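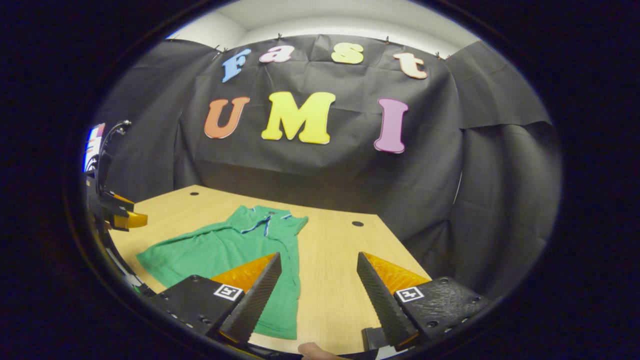
Table with the green polo laid out, collar toward the backdrop. "Fast UMI" letters on the black cloth behind.

Handheld gripper build, status as of 3 March 2019

The second handheld unit is assembled and in use at the Lullari bench. It follows the same layout as the first: two opposed fingers on sliding blocks, a ridged black pad on each contact face, and an orange wedge behind the pad to carry the load back into the block. Each block has a square marker on its inner corner. The opening width is computed from the distance between the two markers, so there is no encoder and no wiring to the fingers.

Marker placement took longer than expected. The first set was glued on by eye and one sat slightly rotated, which showed up as an offset that changed with the opening. The replacements were set against a printed jig and the offset is now constant, so it can be subtracted. Anyone building a unit should use the jig. The file is in the Tokarz folder with the other fixtures. Print it flat, no supports.

The wedges are the third revision. Revision one was solid and too stiff to hold a single layer of fabric without pushing it away. Revision two had ribs that were too thin and split at the root after some 800 closing cycles. Revision three has thicker ribs and a larger radius at the base. One pair has been run to 2530 cycles on the Alier cycle rig with no visible cracking. Print them slowly and dry the filament first. Damp filament gives a rough surface and weak layers, and the parts look fine until they are loaded.

Garment work has started with short-sleeved shirts. The collar and placket are the stiffest areas and the easiest to grip. Hems are harder: the pads have to meet the table at a shallow angle or they ride over the edge of the cloth. Current practice is to approach low, close slowly, and lift only after both pads have stopped moving. Do not press down to get a better hold. It flexes the wedges outward and the width reading is then wrong.

Two changes are planned before July. The mounting blocks will be shortened by 11 mm to move the grip closer to the wrist, and the screws will go into threaded inserts instead of bare plastic. The present holes have been opened and closed enough times that two of them no longer hold torque.

Drawings are filed under Gusov, sheet 1903. Sheets with a lower number show the old pad spacing and should be discarded. Spare pads are in the drawer under the printer; mark the log when taking a pair.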